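Asby Workshop Gallery: Tabletop and Small Items

Page updated 31/07/2021

The pages in this set cover the tabletop at the Andbridge workshop and the small items kept on it. The surface is a plain beige-taupe, chosen from the Nolleck range for its low glare. It is 1,381 mm long and 683 mm deep. The finish is matte and takes marks over time; small dark spots are left alone unless they can be felt with a fingertip.

Items are set out directly on the surface, with no mat or liner. Containers stand upright with the lid on. Cloths are folded to a rough rectangle and are not pressed flat. Trays go toward the edge of the table so that the middle stays open for work.

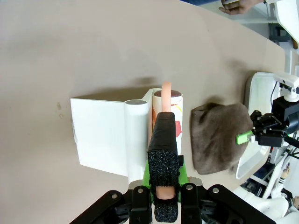
Cloths for this table are the thick, fuzzy type. They pick up dust from a matte finish better than a smooth weave does, but they shed for the first few uses and should be shaken out away from the table. Gray-brown was ordered because it hides stains. Wash cold, without softener, and dry flat.

White molded plastic parts are wiped with a damp cloth and mild soap. Solvent cleaners turn the plastic dull and should be kept off printed labels as well. If a label begins to lift at one side, press it down and leave it overnight before handling the container again.

Rods are stored on end where possible. A rod with a rounded top will roll if it is laid down on a bare table, and the Zacharias rack has slots for this reason. The rack holds 7 rods and is kept on the shelf below.

Lighting on the table is set to 1,000 lux at the surface, measured at the center. Soft shadows are expected near the taller items. The lamps were last adjusted before the summer closing and will be checked again in September, along with the table feet, which have settled slightly on the window side.

Next gallery: Shelves and Racks
Previous gallery: Entry and Storage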